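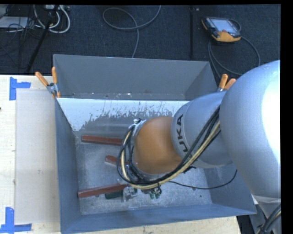
Der Arm über der vorderen Kiste. Das Schlauchpaket läuft unter dem orangefarbenen Gehäuse durch und links wieder hoch.

03.07.2023 | von nilthorpe | Lesezeit: 6 Minuten

Schlauchpaket neu verlegt, Kisten neu eingemessen

Im Januar hatte ich geschrieben, dass ich das Schlauchpaket an der Zelle Pindar irgendwann komplett abnehmen und neu verlegen muss. Jetzt ist es passiert, mit einem halben Jahr Verspätung und nach einer Störung, die mich einen ganzen Vormittag gekostet hat. Ich schreibe die Schritte auf, damit ich beim nächsten Mal nicht wieder von vorne anfange. Vielleicht hilft es auch jemandem, der eine ähnliche Anlage betreut.

Zum Stand: Der Betriebsstundenzähler lag vor der Arbeit bei 2.209. Die Zelle übt das Greifen aus Kisten, zwei graue Metallkisten hintereinander, daneben ein Holztisch mit einer Ablageplatte. In der vorderen Kiste liegen zurzeit rotbraune Stäbe, mit denen ich die meisten Testfahrten mache.

Die Störung

Angefangen hat es mit einem Greiferfehler, der nur in bestimmten Stellungen kam. Fuhr der Arm in die linke hintere Ecke der Kiste, meldete die Steuerung, dass das Signal vom Endschalter fehlt. Fuhr er wieder zurück, war das Signal da. Ich habe zuerst den Stecker am Werkzeug geprüft, dann den Schalter getauscht, dann die Eingangskarte verdächtigt. Das war die falsche Reihenfolge. Ein Fehler, der von der Stellung abhängt, sitzt fast immer in einer Leitung, die sich bewegt. Das weiß ich seit Jahren und habe trotzdem den Schalter getauscht.

Gefunden habe ich die Stelle erst, als ich die Leitung mit dem Messgerät durchgeklingelt und dabei die sechste Achse langsam von Hand verfahren habe. Bei einem bestimmten Winkel ging der Durchgang weg. Der Bruch saß unter der Isolierung, dort, wo die Leitung aus der letzten Halterung kommt. Von außen war nur eine leicht glänzende Stelle am Mantel zu sehen.

Abnehmen

Vor dem Abnehmen habe ich den Arm in eine Stellung gefahren, in der das Paket möglichst wenig verdreht ist, dann die Anlage ausgeschaltet, gegen Wiedereinschalten gesichert und die Druckluft abgelassen. Den Restdruck im Schlauch zum Greifer vergisst man gern, also das Handventil am Werkzeug noch einmal öffnen und warten, bis nichts mehr kommt.

Danach habe ich jede Leitung an beiden Enden beschriftet. Ich nehme Gewebeband und einen Lackstift, die Schrumpfschläuche mit Aufdruck sehen schöner aus, aber beim Durchziehen bleiben sie hängen. Die Schellen habe ich von der Werkzeugseite her gelöst und in derselben Reihenfolge auf ein Brett gelegt. Zwei davon hatten innen Riefen. Der Gummieinsatz war hart geworden und hielt die Leitungen nicht mehr richtig, sie konnten darin wandern. Damit war auch klar, warum die Schlaufe am Handgelenk über die Monate immer kürzer geworden war.

Die Ersatzschellen habe ich bei Khalaf bestellt, dazu eine neue Signalleitung in schleppkettentauglicher Ausführung. Die alte war eine normale Steuerleitung. Ich hatte sie beim ersten Aufbau genommen, sie lag gerade da, und sie hat länger gehalten als verdient.

Verlegen

Die eigentliche Arbeit ist die Länge der Schlaufe am Handgelenk. Zu kurz, und die Leitung wird bei jeder Drehung an der Halterung geknickt. Zu lang, und das Paket hängt so weit durch, dass es an den Kistenrand kommt. Bei einer tiefen Kiste ist das zweite Problem das größere, weil das Handgelenk unter die Oberkante fährt und das Paket mit hinein muss.

Ich bin so vorgegangen:

Zuerst das Paket nur am festen Ende klemmen und am Arm lose mit Klettband halten. Dann mit kleiner Geschwindigkeit die ungünstigsten Stellungen anfahren, also alle vier Ecken der Kiste, jeweils mit der größten Drehung der letzten Achse, die im Programm vorkommt. In jeder Stellung die Leitung am Eintritt in die Halterung mit dem Stift markieren. Am Ende hat man mehrere Striche nebeneinander, und der äußerste gibt die Länge vor. Darauf gebe ich 40 Millimeter Reserve. Erst dann kommen die Schellen fest.

Den helleren Schlauch habe ich an die Außenseite des Bündels gelegt. Er ist steifer als die schwarzen Leitungen, und wenn er innen liegt, drückt er die anderen bei jeder Bewegung nach außen. Außen liegend führt er das Bündel ein wenig mit. Das ist meine Erfahrung an diesem einen Arm, bei einem anderen Paket kann es umgekehrt sein.

Die Schellen nicht zu fest anziehen. Im Paket muss sich etwas bewegen dürfen, nur eben nicht durch die Schelle hindurch. Ich ziehe sie an, bis ich die einzelne Leitung mit zwei Fingern gerade nicht mehr verschieben kann, und drehe dann nicht weiter. Kabelbinder kommen bei mir nur noch an Stellen, an denen sich nichts biegt. Die Enden schneide ich bündig ab. Ein schräg abgeschnittener Kabelbinder hat mir letztes Jahr den Handrücken aufgerissen, und einem Leitungsmantel tut er auf Dauer auch nicht gut.

Kisten einmessen

Für die Arbeit am Paket hatte ich die Kisten vom Tisch genommen. Sie mussten danach wieder genau an ihren Platz, oder das Koordinatensystem musste neu. Ich habe mich für neu entschieden. Die alten Werte stammten noch aus der Zeit, als die Zelle in Lurnthorpe in der anderen Halle stand, und waren seitdem nur korrigiert worden.

Die beiden Kisten stoßen aneinander und sind an den Rändern mit Federklemmen zusammengehalten, eine auf jeder Seite. Das klingt provisorisch und hält gut. Vorher hatte ich Schraubzwingen, deren Spindeln aber so weit überstanden, dass ich sie in der Bahnplanung als Hindernis eintragen musste. Die Klemmen mit den orangefarbenen Griffen stehen auch über, man sieht sie wenigstens sofort. Eingetragen sind sie trotzdem, als Quader mit etwas Luft.

Für die Platte auf dem Tisch benutze ich blaues Klebeband als Markierung an den Ecken. Wenn die Platte verrutscht, schiebe ich sie an die Markierung zurück und fahre einen Kontrollpunkt an. Das Band muss man gelegentlich erneuern, es löst sich an den Enden und wird dann ungenau.

Eingemessen habe ich die vordere Kiste mit der Messspitze in der Drei-Punkt-Methode: Ursprung, ein Punkt in X-Richtung, ein Punkt in der Ebene. Die Punkte nehme ich am oberen Rand, möglichst weit auseinander. Der Boden taugt als Bezug nicht, er ist verschrammt und liegt auch nicht ganz eben. Die Bodenhöhe messe ich deshalb gesondert an mehreren Stellen und setze den höchsten Wert als Grenze ins Programm. Der Greifer darf dort nie tiefer.

Beim ersten Durchgang kam eine Abweichung heraus, die ich mir nicht erklären konnte. Nach einigem Suchen war es die Messspitze, die ich nicht bis zum Anschlag eingesetzt hatte. Also Spitze neu eingesetzt, Werkzeug neu vermessen, Kiste neu vermessen. Ein halber Nachmittag.

Probelauf

Danach lief die Zelle mit verminderter Geschwindigkeit, ich mit dem Bediengerät in der Hand daneben. 36 Griffe nacheinander, verteilt über die ganze Kiste, die Stäbe jedes Mal anders hineingelegt. Bei den flach liegenden gab es keine Schwierigkeit. Liegt ein Stab dicht an der Rückwand, muss das Handgelenk stark kippen, und genau da kam früher der Signalfehler. Er ist nicht wieder aufgetreten.

Dafür hat das Paket einmal den Kistenrand gestreift, in einer Stellung, die ich beim Markieren ausgelassen hatte. Ich habe die oberste Schelle um ein Loch versetzt und die Anfahrt für diesen Bereich etwas steiler gemacht. Die Taktzeit ist dadurch ein bisschen schlechter geworden, bei einer Übungszelle ist mir das egal.

Der Probelauf mit voller Geschwindigkeit dauerte ungefähr 27 Minuten. Anschließend ausgeschaltet, gesichert und alle Schellen von Hand nachgeprüft. Eine hatte sich gesetzt und bekam noch eine Vierteldrehung.

Was noch offen ist

Die dünne schwarze Leitung am Handgelenk läuft weiterhin außerhalb des Bündels. Ich wollte sie mit ins Paket nehmen, dafür ist sie aber zu kurz, und eine Verlängerung mit Zwischenstecker möchte ich an der Stelle nicht haben. Eine längere ist bestellt.

Außerdem muss ich den Wartungsplan ändern. Bisher stand dort nur „Schlauchpaket Sichtprüfung“. Mit einer reinen Sichtprüfung hätte ich weder den Bruch noch die harten Gummieinsätze gefunden. Künftig steht drin: Schellen öffnen, Einsätze ansehen, Leitungen an den Austrittsstellen abtasten, Signalleitung bei bewegter Achse durchmessen. Die alten Schellen habe ich aufgehoben, zwei davon sind noch gut und liegen in der Schublade mit den Ersatzteilen.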